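About Trileck

Trileck packs small healthcare and household goods into sets. Our customers send us bottles, cartons, sachets and boxed items in bulk, and we send them back out as kits, one tub per person or per room. We have a unit with a goods-in bay, a packing room and racking for 1700 tubs, and most of what we do happens in the packing room.

How we started

The company was set up by Güven Sezer and Sadao Higuchi, who had worked together in the stockroom of a hospital supplier called Baumgart. Part of their job there was making up first-night packs for patients who arrived without their own things. The packs went out in carrier bags, which split, and the wards sent a good many of them back. Güven tried putting the same contents into lidded plastic tubs and the returns dropped off. When Baumgart gave up that side of the business, the two of them took it on, along with one van and a sealing machine that we still use on Tuesdays for the sachet work.

For the first year there was one customer and one kit. We now keep 50 kit lists on file. Some are packed every week and some come round once a year, such as the travel sets, which are always wanted in March.

What we pack

Most of our work falls into small cartons, small bottles and flat packets. We don't handle glass over a certain size, anything that needs to be kept chilled, or loose tablets. Everything reaches us already sealed by its maker and stays sealed. We check it, sort it and put it in the right container with the right neighbours.

Customers often ask what goes into a standard kit. There isn't one. Previne, who run residential courses, want a welcome tub for each bedroom. Gavulon send us wash items and plasters for their staff lockers. Others want spare sets to keep on a shelf. We ask for a list, a sample of each item and some idea of how the tub will be stored, and we work out the container size from there.

The packing room

Packing is done at wooden tables. Güven prefers them to steel because small boxes don't slide about on them, and they can be sanded when they get marked. Items for a kit are set out next to the tub before anything goes in, so that a missing piece shows up early. Flat packets usually go in first and upright things last, though this depends on the list. 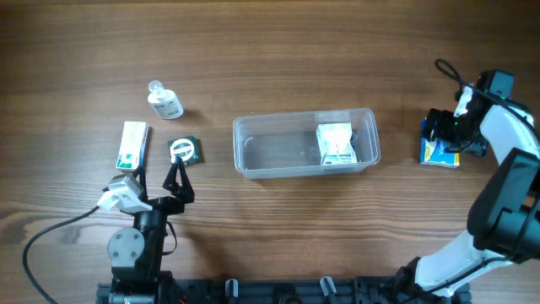

A clear tub with one white packet in it. The bottle, the tall carton and the small green box are still on the table.

We use see-through containers for nearly all our kits. A person checking the shelf can look through the side and tell whether the contents are right without taking off a lid. They also stack, wash easily and can be sent back to us for refilling. Our usual tub has rounded corners and moulded handles at the ends. Deeper ones are available for kits with tall bottles, and we can fit card dividers if a customer wants them.

Small items cause more trouble than large ones. A carton that is a few millimetres too long will hold the lid up, and a light box will work its way under everything else if there is room for it to move. Sadao makes up a trial tub for every new list, drives it about in the van for a day and then opens it to see what has shifted. If the contents have moved, he changes the order or the tub and does it again. We don't charge for this.

Checking

Each tub is checked twice. The packer goes down the list as the kit is filled, and a second person reads the list against the finished tub before the lid goes on. The checker signs the slip, and the slip goes inside, face up. Expiry dates are read from the cartons at goods-in and written on the batch sheet, and the shortest date in the kit goes on the outside label.

If you find something missing, send us the number on the slip. Our first tub size was given stock number 1494 and people still quote it to us by mistake, so please look for the longer number printed underneath.

Order sizes

We can pack up to 4000 tubs for a single order if we have the goods in time. Our smallest order is 50. Below that the setting up takes longer than the packing, and you would be better off buying empty tubs from us and filling them yourselves. We're happy to send a copy of the layout sheet with them.

Refills

Used tubs can come back to us in the crates they went out in. We empty them, wash them and return any unopened items that are still in date to your stock. Cracked tubs and lids are taken out and replaced at cost.

Visiting us

Customers are welcome to come and see their own kits being packed. Mornings are best, as the tables are cleared and wiped down from three o'clock. Please ring first so that we can make sure your list is the one being worked on. Parking is at the side of the building, and the entrance is the blue door next to goods-in.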